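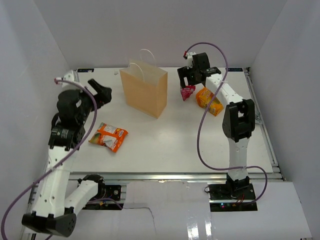 How do I clean Florix matte board? Use a microfiber cloth dampened with plain water, and wipe in one direction. Pale surfaces such as a white tabletop with silver aluminum rails should be wiped again along the edge of the rail, where residue collects.

Can I use bleach? No. Use Klinhom at 2 percent – wait 15 minutes, then rinse.

How long before the board can be sealed again? Allow 7 days after rinsing.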